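Fanura Community Help
Section: Demonstration Recording
Topic: Two-arm bagging task, acceptance of episodes

Question

Our laboratory has begun recording teleoperated demonstrations for a bagging task on a two-arm station. The operator is instructed to place snack and candy packets into a paper gift bag, using either arm, until the table is clear. Each station has a fixed view of the workspace and a wrist view for each arm. The policy will be trained on all of these views together. Some views from our recordings follow.
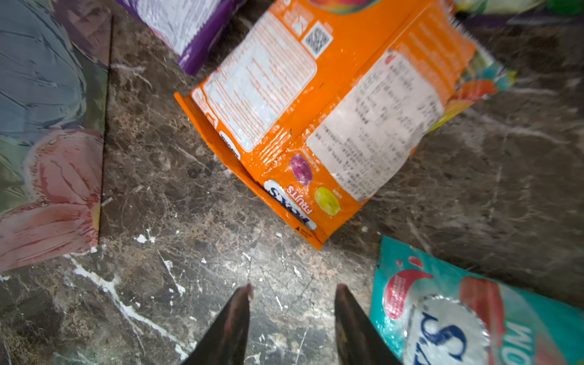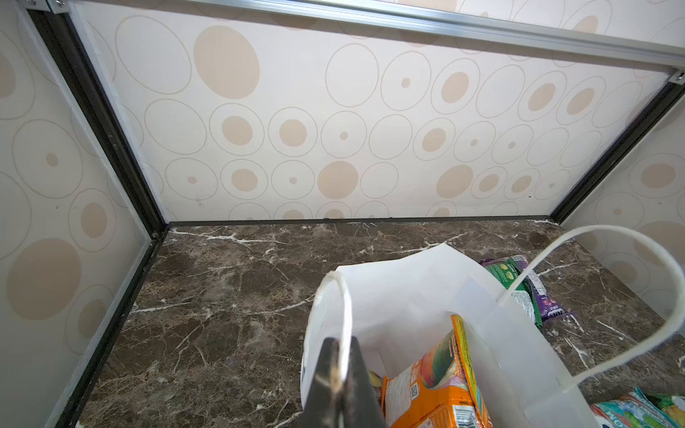 Wrist views first, then the fixed view at two moments:

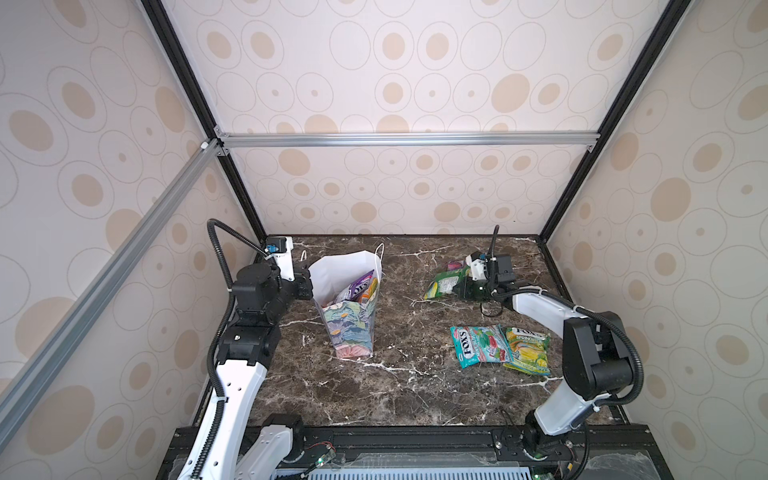
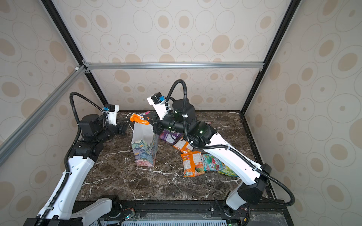 We have completed 60 episodes and have paused before continuing. Our written protocol, which was adapted from the Plaston template, does not address the following points, and we would appreciate guidance from groups that have recorded similar material.

First, operators frequently need a second attempt to pick up a flat packet. The fingers close, the film slides out, and the operator tries again. Should such episodes be discarded, trimmed, or retained as they are?

Second, the protocol requires the bag to begin in the same position each time. In practice it shifts whenever a packet is pushed into it. Is a fixed starting position advisable at all?

Third, is a single instruction for the entire episode sufficient, or should each packet receive its own label?

Posted in March. Category: Data quality. Status: Answered.

Answer 1 (accepted by the original poster)

The following reflects the practice adopted on the Morgan stations, where a comparable task with soft packaging was recorded.

With regard to failed grasps, we recommend that they be retained, provided that the operator recovers without assistance and the episode ends in the intended state. A policy trained solely on clean grasps has no example of what to do when a packet slips, and it will tend to continue toward the bag with nothing in the fingers. We do set a limit. If the same packet is attempted more than 3 times, the episode is marked "review" and a second person decides whether it is kept. Episodes in which a hand enters the workspace are removed in full. Trimming is discouraged. A cut in the middle of an episode produces a jump in joint positions, and the training code may treat that jump as a real movement.

With regard to the bag, please vary the starting position deliberately. Move it and turn it between episodes, within the area both arms can reach. The packets should be varied in the same manner: some face up, some face down, some overlapping. Printed packaging looks very different from the back, and operators left to themselves will lay everything out neatly with the front showing. We issue a layout card before each episode for this purpose.

With regard to labels, one instruction per episode is acceptable for a first model. If you expect to request individual items later, record the order of the packets at the time of collection. Adding this afterward from video is slow work, and packets of similar color are easily confused once they are inside the bag.

You should also check that your streams are aligned. An offset of 2 frames between a wrist view and the fixed view was enough to spoil our early grasps, and it was not noticed until training had finished.

Answer 2

I concur with the above in general but would not retain every failed grasp. In our Plollasent recordings, the new operators contributed most of the slips, and the resulting policy hesitated above each packet before closing. We now exclude an operator's practice session from the training set and retain slips only from sessions recorded after that.

Please also consider assigning one arm to steady the bag while the other inserts the packet. When operators are free to choose, each develops a personal habit, and the data will contain several conflicting methods for the same step. The choice should be stated in the protocol and written in the episode record.

Answer 3

Same question here. We discard anything that looks bad. It has not caused any problem so far, although our model is not yet trained.

Comment from the original poster

Thank you. We will retain the recovered grasps, add the review mark, and introduce layout cards from the next session onward. The existing episodes will be kept as a separate set with the bag position noted as fixed. May we ask whether the layout cards specify the rotation of the bag, or only its location?

Reply to comment

Both. Location is given as a grid square and rotation as one of the four sides of the table.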